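4. What people mean when they call a table "warm"

4.1 The words and where they came from

We had gone into the interviews expecting to talk mostly about price and size, and for the first few visits that is what we did. It was Sobia Ansari, going back over her notes from the Conitz households in December, who noticed how often the word "warm" had crept in before we had asked anything at all about color. People used it for tables they owned, tables they had grown up with, and now and then for tables they had seen in a shop and still thought about years later. Of the 50 people we spoke with, 9 used the word in the first few minutes, and Sobia was kind enough to go back through every recording to make sure we had not put it in their mouths.

The trouble, as any furniture seller will tell you, is that "warm" does a great deal of work. For the older couples in Makhubela it nearly always meant a reddish or deep brown wood, the sort of table that comes down through a family and carries a ring or two from somebody's teacup. For younger renters it meant something much paler. One woman described her table as "warm like toast, before you burn it," and we grew so fond of the phrase that toast became our private name for that whole range of colors – honey, straw, light caramel – for the rest of the project.

Grain mattered more than we had guessed it would. When a tabletop showed the lines of separate planks, people tended to talk about it as if it had been made by a person, even when they knew perfectly well that it had come out of a box. A smooth, even surface of much the same color was more often called "clean" or "nice," and the talk moved on to something else. Anel Khumalo has suggested that plank lines give the eye something to follow while one is waiting for dinner, and I have not been able to think of a better explanation.

We also heard a good deal about neighbors, by which I mean the other pieces of wood in the room. A pale table was seldom judged alone. It was judged against the floor, the shelves, or whatever dark cabinet had come with the apartment. Figure 3 has a pairing of this kind, with a light honey-colored top beside a much darker brown stand that sits a little below it. Several of our participants would have called such a pairing a mistake, and several others would have called it cozy.

Figure 3. Light and dark wood side by side (rendered): a rectangular table with a honey-colored plank grain, and a lower dark brown wooden stand adjoining its right side.

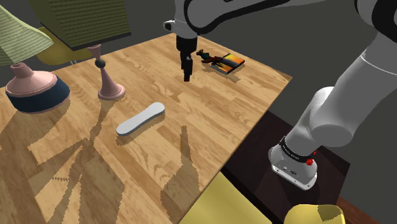

4.2 Matching, and the worry about matching

The people who worried most about matching were, a little to our surprise, the ones who had bought everything at once. Ross Forsyth spent a long afternoon with a family in Ostard who had ordered their table, chairs and sideboard together and were still unhappy, years on, that the sideboard had faded faster than the rest. Families who had gathered their furniture piece by piece were far easier about it. "It all knows each other by now," one man of 92 told Bongani Masilela, patting the table as he said it.

Children came into this too. In 8 of the homes we were shown a mark on the wood, and given its full history, before we were offered a chair. I would not want to build too much on that, but it does sit well with what Zodwa Mthembu found in her earlier work on kitchen doors, where a worn patch was often the part of the door people liked best. We take up wear and repair properly in Section 5, after a short word on varnish.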